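Search this site Type and press enter

Equipment Planning, Switch Sorting Cell: Progress Report to the Fund
15/01/2024

Status of purchases

The first arm and gripper were delivered by Istberg and are in use on the bench. The second arm remains on hold until the spring budget is released. Of the 900 allotted to fixtures and trays, 359 has been spent and 146 is committed to a Julwood order for replacement finger plates. The rest stays in the line for trays.

Work at hand

Bench work is limited to push-button switches, which go into a shallow yellow tray. Bezel color is the sort key. Orange is the current class, and red is handled as a separate variant. Contact blocks are left attached, so the part is long and heavier at one end — this affects grip choice more than we allowed for in the first plan.

Changes to the plan

1. The Urbańczyk vision package is removed from this year's request. The wrist camera supplied with the arm is adequate for the present parts.
2. Finger plates move from spares to consumables. Seven sets are requested through June.
3. Trays with a nonglossy rim are to be quoted. Rim glare costs time in setup, and a matte tray is cheaper than new lighting.
4. The Gasari feeder stays in the plan but is moved to the second phase. No deposit has been paid.

Risks

Lead time on the second arm is the main one. If the order is not placed before June, the second phase slips into the next budget year and the feeder quote lapses. Service cover for the first arm is not included in any line at present and will need its own request.

Next report

It will carry the tray quotes, the revised consumables line and a decision on service cover. 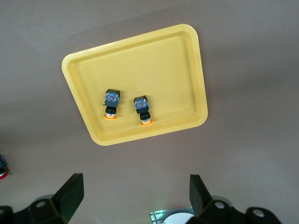

Comments

Istvale22: Moving finger plates to consumables is right, but I would ask for the service cover now. We left ours for a later request and paid call-out rates in the meantime.

benchside: Does the matte tray quote include tooling? Ours came in low and then tooling was billed as a separate item.

Istvale22: Same with ours. Get it in writing before the order goes in.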